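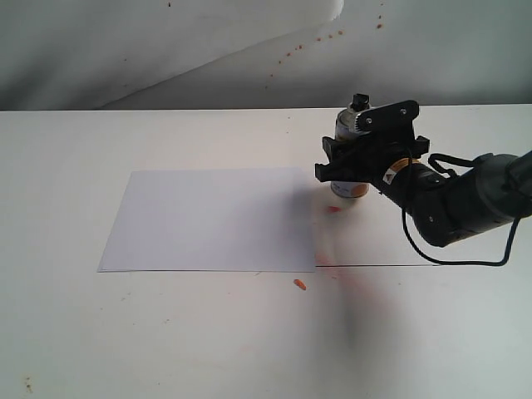
안녕하세요, 다들 점심은 드셨어요? 두 시 타임이 제일 졸린 시간이라 저는 되도록 편하게 얘기할게요. 오늘 주제는 스프레이 페인트입니다. 정확히는 스프레이 칠을 하기 전의 책상 얘기예요.

저는 Fimow라는 작은 소품 공방에서 칠을 맡고 있어요. 간판 글자도 칠하고, 화분도 칠하고, 가끔 친구네 의자도 칠합니다(의자는 돈을 못 받아요). 작년에 쓴 캔을 세어 봤더니 70통이더라고요. 저도 놀랐어요.

(여기서 손 들어 보게 하기: 집에서 스프레이 써 보신 분?)

네, 꽤 계시네요. 그럼 바닥에 주황색 점 찍어 보신 분도 계시겠죠! 첫 번째 얘기가 바로 그거예요. 종이를 칠할 때 종이만 보면 안 됩니다. 칠이 종이 밖으로 얼마나 나가는지 다들 너무 작게 잡으세요. 흰 상판에 빨간 계열을 뿌리면 점으로 떨어진 건 금방 보이는데, 옆으로 퍼진 분홍빛 안개 같은 건 한참 있다가 눈에 들어와요. 저는 그걸 조명 탓인 줄 알고 이틀을 그냥 뒀습니다.

그래서 깔개는 크게 까세요. 두 장을 이어 깔 때는 이음매를 겹쳐서 테이프로 붙이고요. 벌어진 틈으로 들어간 페인트가 제일 안 지워져요. 뒤쪽 벽도 가리시고요. 저는 흰 천을 걸었다가 요즘은 큰 종이로 바꿨는데, 주름이 좀 져도 괜찮더라고요. 어차피 가림막이니까요.

(물 한 모금)

두 번째는 캔 잡는 법. 세워서 잡으세요. 너무 눕히면 가스만 나오고 페인트가 안 올라오는 수가 있어요. 그리고 누르기 시작하는 자리는 종이 바깥, 떼는 자리도 종이 바깥입니다. 저한테 이걸 가르쳐 준 분이 Jarmila Jireš 선생님인데, 첫 수업 내내 물만 든 분무기로 연습을 시키셨어요. 그때는 좀 답답했죠. 지금은 제가 수강생들한테 똑같이 시킵니다.

거리는 20센티미터에서 시작해 보세요. 가까우면 흐르고 멀면 가루처럼 앉아요. 캔마다 달라서 버리는 종이에 먼저 한 줄 뿌려 보는 게 제일 빨라요. 캔 흔드는 것도 잊지 마시고요, 속에서 구슬 소리가 난 뒤로도 좀 더 흔드세요.

세 번째, 먼지! 상판에 작은 티끌이 있으면 종이를 들었다 놓을 때 꼭 따라와요. 칠하기 전에 살짝 젖은 천으로 닦고, 다 마른 다음에 종이를 놓습니다. Noreen Satti 씨가 Sultelby 전시 때 쓸 카드를 13장 칠했는데 그중 네 장에 티끌이 박혔거든요. 결국 그 네 장은 뒤집어서 가격표로 썼어요.

그림자 얘기도 잠깐 할게요. 등을 한쪽에만 두면 팔 그림자가 딱 칠할 자리에 떨어져요. 저는 왼쪽에 스탠드를 하나 더 놓습니다.

환기는 길게 말 안 할게요. 창문 열고, 마스크 쓰고, 불 근처에서는 절대 하지 마세요. 다 쓴 캔 버리는 방법은 동네마다 다르니 구청 안내를 보시고요.

(시간 남으면 마스킹 테이프 떼는 각도 시연. 파란 테이프는 가방 앞주머니에 있음.)

질문은 지금 받을게요. 뒤쪽 분부터 하실까요?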